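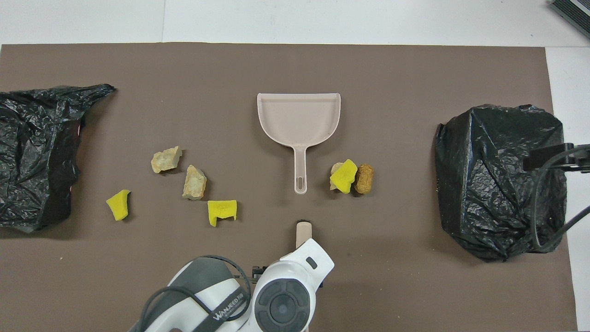 April, bench notes, collectable mechanicals. Started on the Skotach table lighter, the one with the lift-arm and the side wheel, accession 2,455. Case is brass under worn nickel, base plate held by four slotted screws, one of them a replacement with a coarser head. Filings and old flint dust go in the dustpan on the mat, the pale pinkish-beige one with the long straight handle, and stay there until every screw and spring is accounted for. Lost a detent ball last year by tipping out too early.

Base plate off. Wadding is grey and compacted, probably original. Kept a pinch in a labelled vial. Wick is cotton with a single copper strand, charred for 5 mm at the top and sound below that. Did not replace.

Flint tube blocked. The old flint had swollen and seized, as they do after a few decades in a drawer. Tried penetrating oil from the spring end, left it over lunch, no movement. Drilled by hand in a pin vice, undersized bit, then picked out the remainder with a bent scriber. Tube walls scored slightly near the mouth but the thread is intact. Spring is shortened and has been stretched by somebody to compensate. Replacement from the Clillura spares box is the right diameter, slightly stiff. Cut back by two coils and dressed the end flat.

Wheel: teeth worn on the left half only, so the flint was sitting off-centre for most of its working life. Consistent with the bent tube bracket. Straightened the bracket cold in the smooth-jaw pliers with leather between. Colour of the metal at the bend suggests it had been straightened once before, so I would not do it a third time.

Marks. Underside carries a maker's stamp, partly polished out, and a patent line where only the first two digits read clearly. Zhuoran Han has the Bach catalogue with the export models and thinks the stepped base puts it in the second series. My own view is that the snuffer cap belongs to the first series and the base to the second — either a transitional piece or a marriage. The plating wear on cap and body does not match under the loupe. Cap has a yellower cast and finer scratches. Recorded as "cap possibly associated" until we can compare against the Hesham example.

Serial on the inside of the base is 3,000 and something; the last two digits are under solder. Left the solder alone. It is an old repair to the filler boss and it holds.

Cleaning. Warm water, neutral soap, soft brush, then alcohol. No abrasive on the nickel. Verdigris around the hinge came away with a sharpened bamboo stick. Hinge pin is steel and rusted at one end, left in place, one drop of light oil. Enamel badge on the front has a hairline crack running from the lower rivet, stable, photographed before and after at the same angle.

Function test, dry, no fuel: 30 strokes, spark on 26. The misses were all in the worn part of the wheel. Arm lifts fully but returns slowly. Leaf spring is tired. Could be re-set but I would sooner leave it and note it on the card.

To do:
Ask Zhuoran for a scan of the Bach page showing the stepped base.
Measure wall thickness at the filler boss.
Order felt for the base, dark green, to match the remnant under the glue line.
Check whether the replacement screw is the same thread as the other three or has been forced.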